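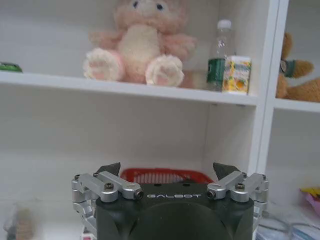 Wrist view, upper shelf: pink bear, water bottle, juice carton. Red basket underneath.

Re: Can any of them tidy a shelf yet?

hkokkonen wrote:
Okay, I've been reading this thread for weeks and I'm finally jumping in, because I think we're closer than most of you are saying! Look at what's on that one board. A plush bear, a bottle with a screw cap, and a little carton standing partly in front of the bottle. Three totally different grabbing problems within an arm's length. A few years back I wouldn't have bet on any machine getting through a shelf like that, and now I'd put money on it (small money).
— Helmi Kokkonen

wokari_fan wrote:
How small? I'd take the other side. The carton is fine, cartons are boxes and boxes are solved. But the bottle is clear plastic, and clear plastic is where depth cameras go to die. Add the carton covering part of it and you're asking for a knocked-over bottle.

hkokkonen wrote:
The label is green and wraps the lower half, so there's something to look at. Take the carton first, then go for the label. That's what I'd do with my own hand if I were wearing oven mitts.

Abevan wrote:
Oven mitts is a great way to put it. I restock a toy and snack corner, and what I'd love to see is the bear. You can grab a bear practically anywhere and it forgives you. Then you have to put it back so it SITS, feet forward, looking like somebody cares. That's the bit that takes my new hires a while too. Floppy ones slide down the second you let go.

lenitz_owner wrote:
Jumping in on the bear. My Lenitz arm (hobby kit, two fingers, nothing fancy) picks up my daughter's stuffed rabbit about as well as I do. Seating it upright on a bookcase, I got 40 good ones out of 95 tries. I was thrilled. My wife was not thrilled, she wanted the bookcase back.

wokari_fan wrote:
40 out of 95 is under half. This is my whole point. If a person in my shop dropped more than half the stock they'd be sent home.

lenitz_owner wrote:
It's a hobby kit and I trained it in the evenings! In November it couldn't find the rabbit.

Abevan wrote:
Can I ask a dumb question about the fingers? They're those angled black tips on silver linkages, and the housing behind is pretty chunky. My shelves have a lot less headroom than that lower compartment. Would it even fit?

hkokkonen wrote:
Not dumb at all. Reach is the thing I'd worry about as well. The fingertips can go in past the shelf lip, but if the housing has to follow them you need room for it. For deep shelves I'd pull things forward first and grab second. The Galbot name is on the housing if you want to go look up dimensions, I don't have them and I'm not going to guess.

rautiainen_r wrote:
I fix dishwashers for a living so take this for what it's worth. Everybody argues about the grab. What about the basket? The red one has slots down the front wall. I'd want to see it lift a slotted basket by the rim with stuff in it and not tip the lot. Chores are mostly moving containers of junk from one place to another.

wokari_fan wrote:
Agree with this completely. Show me laundry basket, stairs, no spills.

hkokkonen wrote:
Stairs! You keep moving the goalposts, I love it. But yes, a loaded basket is a fair test and I'd call it harder than the carton.

Abevan wrote:
I'd settle for one that faces the cartons label-out while I'm on the register. If it does the bears too I'm buying it lunch.

lenitz_owner wrote:
Going to try a juice carton in front of a water bottle tonight. Will post numbers, good or bad.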